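Clitis leather bucket hat, tan — review

Price paid: 100, in the spring sale at the Kamath shop in Patetville
Worn for: 7 months
Colour: tan (also sold in black)

I bought this hat to replace a cotton one that had gone thin on top. I wanted something with a proper brim that I could wear from March onwards and not think about too much. Clitis sell three bucket hats and this is the one in the middle of the range.

The leather is soft, with a slight nap to it like suede. It was softer than I expected on the first day and it has not changed a great deal. The shade is a warm tan on the brim and goes darker and redder on the band round the crown. The shop's website shows it as one flat colour, so if you are matching it to a bag or boots it is worth going in to look.

Sizing is on the small side. I am usually a medium and had to go up to the large. The medium left a mark on my forehead after ten minutes in the shop. The large sits well, low enough to stay on in a moderate wind, though I would not trust it on a ferry.

The brim is the best part. It is wide and quilted all over with close rows of stitching that follow the curve, and that gives it enough body to hold its shape. Mine has been sat on once and came back after an evening on a shelf.
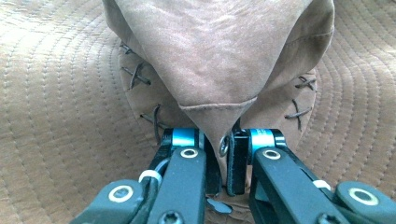
Does the lacing come loose with wear?
On mine it has stayed tight. The crossed laces join the band to the brim, and I pull the hat on and off by the brim most days, so the seam gets a fair amount of strain. One end worked out a little in the second month and I tucked it back in with a blunt needle. It has not moved again.

The pointed panel on the crown is a paler, pinker leather and it marks more easily than the rest. It has a hem with a neat line of topstitching, and dust collects along that line. A dry suede brush gets it out. I tried a damp cloth the first time and it left a tide mark that took days to fade.

Rain is the weak point. I used the Saneo spray, the 200 ml can, and gave it two coats a day apart. A light shower is fine after that. In a real downpour it gets heavy and takes until the next morning to dry, and it should not go near a radiator.

It is warm. I stopped wearing it for most of July and went back to the old cotton one for the garden.

Storage: crown up, on a shelf or over an upturned bowl. On a hook it gets a dent.

Four out of five. I would buy it again at the sale price, less sure about the full one.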